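From: Sudheer Varma
To: kitchen list
Date: 22 May 2018
Subject: Re: Black tray and the white bowl

> Is the black tray still the one for washing up?
> And does the bowl go back on the shelf or stay out?
> Lostari needs the shelf list by August.

Tray first. It stays for washing up, with the small green sponge kept in it. The bowl stays out on the table – the shelf is full until Ramasamy collects the 22 jars.
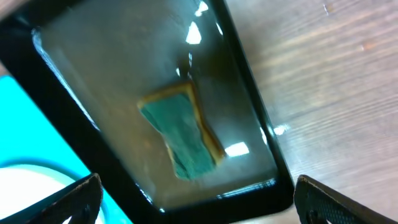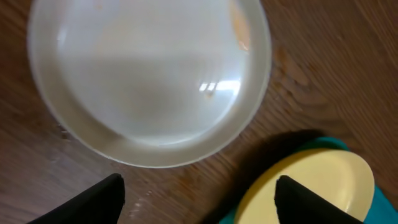
If you use the sponge, rinse it and put it back in the tray. Spares are in the Buteva box under the sink, six to a pack. The bowl has a faint orange-tan mark inside near the rim. I would try baking soda on it before anything stronger. Please don't stack pans in it.

Shelf list to follow – I still have the bottom row to do.

Sudheer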